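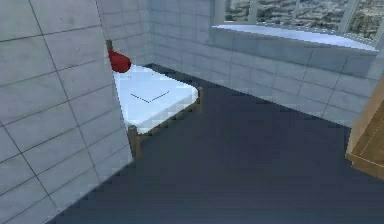

Group Messaging and Key Management
Lecture notes, unit 6

Reading before the seminar: the Drenside handout on two-party sessions (unit 5), sections 2 to 4. You should be able to draw the double ratchet from memory before starting this unit. The notes use the same notation: IK for an identity key, CK for a chain key, MK for a message key.

6.1 The problem

A two-party session has one sender, one receiver and one shared state that moves forward with each message. A group has many senders, and the list of receivers changes. The three properties we asked for in unit 5 were confidentiality, forward secrecy and recovery after compromise. All of them need restating once membership can change.

Confidentiality in a group means that only the members at the time of sending can read a message. Two cases follow from this. A new member should not be able to read messages sent before joining. A removed member should not be able to read messages sent after removal. The first is easy to get wrong in the client, where message history is often copied across to a new device by a separate route. The second is easy to get wrong in the protocol.

Forward secrecy means that taking the keys from a device today does not open messages already received and deleted. Recovery after compromise (also called post-compromise security) means that, once the attacker loses access to the device, the session becomes safe again after some amount of further traffic. How much traffic is the main point on which the designs below differ.

6.2 Pairwise sending

The simplest design treats a group message as a set of separate messages. The sender encrypts the text once for each other member, using the two-party session already held with that member. The server sees a batch of ordinary messages and may not know that a group exists.

Security is inherited from the two-party protocol. If every pairwise session recovers, so does the group. Removal is trivial: the sender stops sending to the removed member.

Cost is the difficulty. In a group of 400 members, with one device each, a sender performs 399 encryptions and uploads 399 ciphertexts. With 2 devices per member the sender has 798 devices belonging to other people to reach, plus its own second device. Phones on a poor connection handle this badly. Attachments are dealt with by encrypting the file once under a random key, uploading it once, and sending only that key and a hash of the file through the pairwise sessions. Text messages can be treated in the same way but the saving is small, as a text message is not much longer than the key.

There is a further problem of agreement. Nothing in the design forces every member to receive the same text. A dishonest sender can send one message to half the group and a different one to the rest. Whether this matters depends on the use. It should be written into the threat model either way.

6.3 Sender keys

In the sender key design, each member generates a chain key and a signature key pair, and sends the chain key and the public signature key to every other member over the pairwise sessions. After that, a message is encrypted once, signed once and uploaded once. The server makes the copies.

State held for each sender:

CK(i), the current chain key
the public signature key
i, the message counter

Sending:

MK(i) = KDF(CK(i), "message")
CK(i+1) = KDF(CK(i), "chain")
C = Encrypt(MK(i), plaintext)
S = Sign(private signature key, i || C)

The sender then deletes CK(i) and MK(i). Each receiver checks S first, advances its copy of the sender's chain to position i, decrypts, and deletes the message key.

The signature is needed because the chain key is known to all members. Without it, any member could write a message in another member's name. Students often leave this step out in the coursework and then claim sender authentication. Marks are lost for it every year.

Forward secrecy holds within the chain, provided old keys are deleted. Messages that arrive out of order are a complication. A receiver that jumps from position 10 to position 14 has to keep the message keys for 10 to 13 until those messages arrive, and each kept key is a small gap in forward secrecy. Clients set a limit. The Diltik client, used in the lab, keeps no more than 1,000 skipped keys for each sender and drops the oldest first. A missing limit also allows a simple attack on the receiver: a malicious member sends a message with a very large counter and the receiving device spends its time and battery on hashing.

Recovery after compromise is weak. The chain moves only by hashing, so an attacker holding CK(i) can work out every later key in that chain. Safety returns only when the sender makes a fresh chain key and distributes it again over pairwise sessions that have themselves recovered.

Removal has the same cost. The removed member holds the chain key of every other member, so every remaining member has to generate a new one. In a group of 100, removing a single member leaves 99, each sending a new key to the other 98, giving 9,702 pairwise messages. In practice the work is put off until each member next speaks. Members who never write never pay it.

6.4 Tree-based agreement

A tree-based design aims for a single group secret that any member can update at low cost. Members are placed at the leaves of a binary tree. Each inner node has a key pair. The rule is that the private key of a node is known only to the members beneath it. The secret at the root is therefore known to the whole group, and message keys are derived from it.

To update, a member picks a fresh secret at its own leaf and derives new secrets for each node on the path up to the root. The new secret of each node on the path has to reach the members in the other half beneath that node. It is encrypted to the public key of the sibling. In a full tree with n leaves this takes one ciphertext per level, so the cost grows with the logarithm of n. A group of 400 needs a tree of nine levels.

Removal: a remaining member blanks every node on the removed member's path and then performs an update. A blank node has no key. Anything that would have been encrypted to it is encrypted to its children, and to their children in turn if those are blank as well. A tree with many blanks loses its cost advantage, and in the worst case falls back to one ciphertext per member. Blanks are filled in again as members below them perform updates.

Each change to the group starts a new epoch. All members must apply the same changes in the same order, or they finish with different root secrets and can no longer read one another. Some part of the system has to choose the order. Usually this is the server, which accepts the first change it sees for a given epoch and refuses the others; the refused members rebuild their change on the new epoch and try again. The server cannot read messages by doing this, but it can block a member's updates for as long as it likes. Blocking updates also blocks recovery.

6.5 Who controls the member list

Encryption between the listed members is of little use if the server can add a name to the list. This part of the design receives less attention than the key schedule and has caused more trouble in deployed systems.

There are three common arrangements. In the first, the server holds the list and clients follow it. A server under hostile control can add a device and wait for the members to send it their keys. The only defence is the notice shown on screen, and users do not read notices. In the second, changes to the list are signed by an administrator's identity key and clients refuse unsigned changes. In the third, the list is encrypted, and members prove to the server that they may change it without telling the server who they are. The Zurnlow design notes describe a version of this in which the server stores an encrypted entry for each member and checks a proof before replacing one.

New devices raise the same question on a smaller scale. A member who links a second device is, from the point of view of the keys, adding a member. The identity key of the first device should sign the key of the second, and other clients should check that signature before sending anything to it.

6.6 Metadata

None of the above hides who belongs to a group, when messages are sent, or how long they are. Padding to a fixed set of sizes deals with length at some cost in bandwidth. Hiding the sender from the server is possible, though the server still sees a network address. Timing is the hardest. If one upload is followed at once by delivery to the same 100 devices, and this happens daily, the server has learnt the membership without being told it.

Backups belong under this heading too, although they are a matter of content. A message protected by every mechanism in this unit and then copied to a backup in plain text is protected by none of them. State in your threat model whether backups are covered.

6.7 Exercises

1. Work out the number of pairwise messages needed to remove one member from a sender key group of 400, assuming one device per member and immediate re-keying. Repeat for lazy re-keying where only two of the remaining members ever write.

2. Draw a tree with eight leaves. Remove the third member, with the first member making the change. Mark the blank nodes before the update, and list the public keys to which the new path secrets are encrypted.

3. The Văduva variant of sender keys leaves the counter i out of the signed data. Describe what a malicious member can do as a result, and what the server can do if it works with that member.

4. A client accepts a new linked device if the server says the account has confirmed it by text message. Write down the attackers against whom this is adequate, and those against whom it is not.

Exercise 3 is to be handed in on paper. The lab for this unit uses the Diltik client with the test server; set the skipped key limit to 100 before starting part two, and return it to the default when you finish. Unit 7 covers contact discovery and assumes hash functions and blinded requests from unit 3.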